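**Notes for the Skaldale talk, 25 minutes if I don't waffle**

(Water. Phone off. Don't start with the joke about the kettle.)

Hello, thanks for having me. I'm Nasrin Hassanpour and I look after the bench team at Wirkulik. We take in lamps, bowls, little fans, anything for the house with a plug or a shine on it, and we check it over before it goes back out. I've done that job by hand, so I'm talking as somebody who's had the sore wrists, and I'm not selling you anything!

Start with the bowls. Metal bowls were the job everyone moaned about. You pick it up, you turn it under the light, you look for scratches, you put it down, and then there's another one. In November we had 809 items through and a great many of them were bowls. (Pause here, let them picture the pile.)

When the arms first came I thought, right, the bowls will be the easy bit. It's a round thing, how hard can it be?
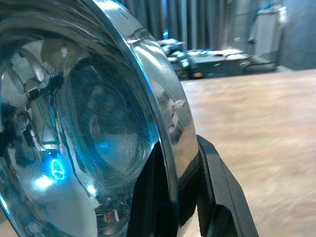

Well, a curved shiny surface is a pig to hold and a pig to look at, for a person or a machine. You get your own face back, and the ceiling, and the lamp behind you. Our people had spent years learning to ignore all that without knowing they'd learned it. So the first thing that changed at work was that we had to say out loud how we do things. Where do you put your thumb? When do you decide a mark is a mark? There were some proper arguments, and I enjoyed most of them.

(If somebody asks about the old tick sheets: yes, we kept them, no, I can't share them.)

Next bit, the lamp parts. Slow down here because I always rush it.

We run two arms as a pair, and it took me ages to stop thinking of them as one person's hands. When I hold a plug in my left hand I know what my right is up to. With these, somebody has to work out which arm holds what, and where the cable's going to go. Cables are the thing I'd warn you about. If you take home one boring fact from me tonight, have a cable plan before you have anything else.
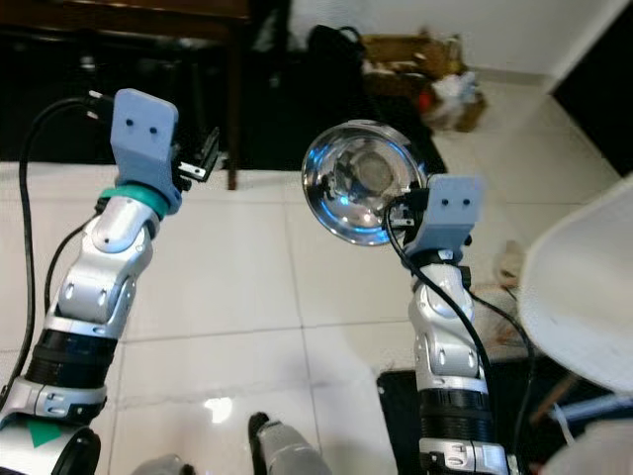 *One arm with the plug, the other with the reflector, and the lead hanging down the arm.*

Who does what now? We had people worried about their hours and I'm not going to pretend we didn't. I was worried too. What we agreed was that anyone moved off picking up and turning would be trained to set up the jobs, on full pay, during work time and not at home in the evening. The training is 30 hours. A couple of people loved it straight away, one hated it and went over to Hatulau to do deliveries, and she's happy there, she still pops in (bring up the cake only if the room is friendly).

The day feels different. There's less lifting and more standing about watching, and watching is tiring in its own way. I'd come home with fine wrists and a thick head. So we changed the breaks: nobody minds a pair of arms for more than 2 hours without swapping. It came from the bench, not from me, and I wish I'd thought of it.
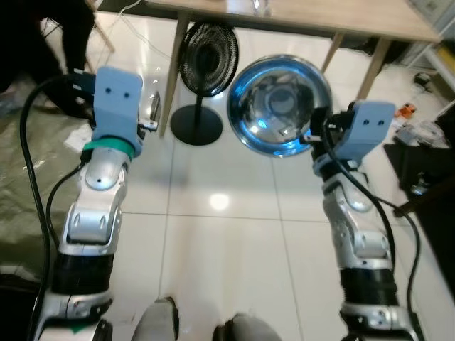 *Fan and bowl on the floor, both arms reaching in.*

Space is the other one. You think about benches, and then you find you're thinking about floors, and table legs, and where somebody puts their chair. Nijs asked me last time whether we'd have laid the room out differently and the answer is yes, completely, ask me afterwards and I'll draw it for you on a napkin.

Things I still don't know (be straight about this): whether new starters will ever get the feel for a bad bowl if they haven't handled hundreds of them. I'd like everyone to do a spell by hand first. My boss would like it to be a short spell. We're still talking.

Questions. Repeat each one back for the people at the rear. Sign-up sheet for the bench visit is by the door, and please write your email in capitals.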